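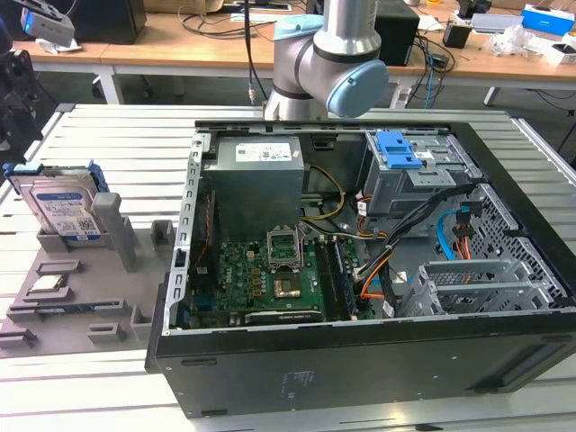 Student Projects / Media Studies

Title Metadata in Adult Video Catalogs
October - by the Altier project group

We compared how two adult streaming catalogs, Kaijage and Avbridge, label their titles. The sample held 1499 scene pages, all limited to text fields. Each page was checked for performer names, a release year, a content category and a link to the studio's age records statement.

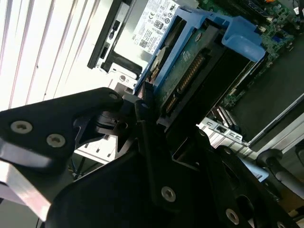 Missing release years were the most common fault, found on 397 pages. Another 125 pages carried categories that did not match the written synopsis. Duplicate listings under new titles were merged by hand - up to 70 of these may still remain in the set.
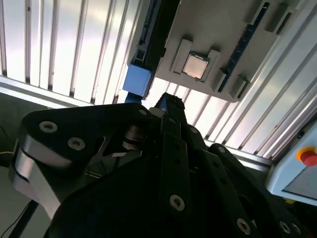 ISTLEY, October - The second round used a fixed list of category terms. Mismatches were easier to find, but older titles still had to be read one by one. The records link was tested only for presence.

Contact | Copyright Altier project group | Back to top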